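I pour a glass of the Pundo soil-pit Riesling whenever somebody tells me that dirt doesn't matter, so I'm very happy to have it back on the shop page this April!

## Pundo Riesling, Mühlbauer Block

**Grower:** Arnau Cellars
**Soil:** gravelly loam over broken slate
**Made:** 147 cases
**Closure:** screw cap

The Mühlbauer block sits on an old river bench (the Remer ran a lot higher once), and the top layer is thin – you can get a shovel in for one good push and then you hit stone. The vines had to go looking for water, and I think you taste that in how lean and salty this wine is. Lime peel first, then green apple, then a long chalky finish that I keep going back to.
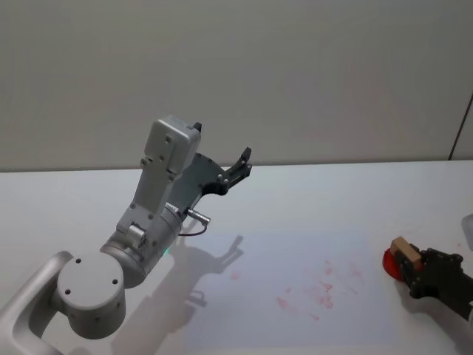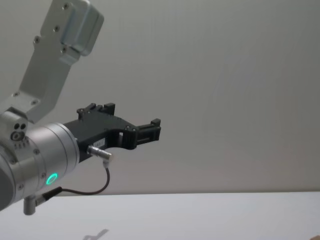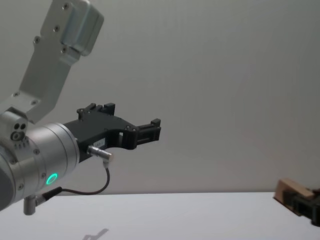 *Silver robot arm with a black gripper in the first and third photos; the second has the arm by a pale gray wall.*

A few things people ask me. Yes, it's dry. Yes, you can keep it, and I'd happily leave a few bottles alone until the lime softens and the honey comes up. I like it cool but not icy, with trout or a plate of salty cheese (my own supper more often than I should admit).

The block is planted at 200 feet above the river, on the side that gets the morning sun, and the fruit is picked in 2 passes. The second pass goes in riper and gives the wine its bit of weight.

**Item no.** 1727
**Sold by:** single bottle or case of 12, mixed cases welcome

Cases ship flat in molded pulp trays. If it's hot where you are, leave me a note at checkout and I'll hold your order until the weather cools off.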